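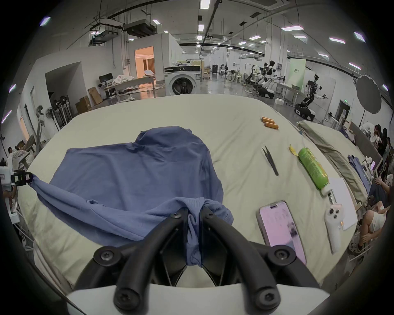 Why does the pose track jump when both grippers hold the same piece of cloth?
The filter loses half its static features as the cloth comes up, and it keeps trusting the ones that are left.

That is the short form of what I worked out between half past nine and lunch. The long form follows, mostly so I can find it again in August when we redo the front end.

Tracker

Grivwood estimates the pose of each hand-held gripper from its own wide-angle view plus the inertial unit. It assumes that whatever it sees is fixed to the room, with a mask over the fingers. The mask does not cover the garment. When the hood is flat, the folds behave like any other fixed texture and the tracker is happy to use them. Once a strip is lifted and held taut between the two grippers, the folds move with the hands, and the tracker reads this as the hands standing still while the room slides.

I replayed the morning's log with the feature overlay on. At the worst point 129 features were alive and 37 of them were on the far background. The rest were on cloth or on the tablecloth creases near it. The outlier test is a plain majority vote, so the cloth won.

First attempt: lower the weight of anything nearer than the fingertips plus a margin. Helps during the lift, hurts on approach, where the near surface is the only thing with good parallax. Reverted.

Second attempt: leave the weights alone and make the vote per region, with the outer ring of the image counted separately. The ring sees the ceiling pipes, the light panels and the far end of the hall, and none of those move. If ring and centre disagree for more than five updates, the ring decides. The jump in the lift section is gone. There is a small drift left over, which I think is the lens model being poor past the last calibration ring. Lavanya Iyer did that calibration and says the outer fit was never meant to be used. Fair enough. I have asked her for the raw board detections.

Timestamps

The other fault was mine. Vuvuvano pairs left and right streams by nearest timestamp, and I had written the pairing to run before the clock offset was applied. With both hands slow it makes no visible difference. With both hands pulling on one edge, the distance between the fingertips comes out longer than the cloth between them, and the planner rejects the whole segment as a tear. 2361 paired samples were affected in one log. Moved the offset step ahead of pairing, added a check that refuses to pair if no offset has been set, and re-ran. Segment accepted.

I should have caught it earlier — the rejection message said "stretch limit" and I assumed the limit was wrong.

Approach phase

After lunch I went to the segments where a single gripper comes down over the garment with the fingers close together. Meenakshi Kotian wants the grasp point predicted before contact, from the wrinkles alone, so that the controller has time to slow down. Our current model picks the highest ridge. On a sleeve that is fine. On a broad body panel with one raised fold and a lot of small creases it changes its mind every few updates, and the commanded path wobbles with it.

I put a hold on the choice: a new candidate must beat the old one by a set margin over ten updates. The wobble dropped. The cost is that a real change, when somebody shifts the cloth, is picked up late. Margin left at the default for now. Meenakshi prefers a cost on path change in the planner and no hold at all. Her way is cleaner, but it touches the Fleltton interface, and I do not want to change that the same day as the pairing. 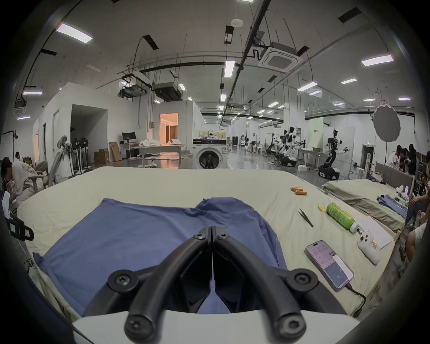

Left for tomorrow

Run the whole set through the new vote with a limit of 3800 features and see whether the ring logic still fits the time budget. It did at the present limit, with little to spare.

Write a test for pairing without an offset.

Ask Nambiar whether the stretch limit is per fabric or global. The config suggests per fabric, the code reads one value.

Compare the hold against Meenakshi's path cost on the same ten approaches. Same seed.

Twenty to seven. Replay still running, left the machine on.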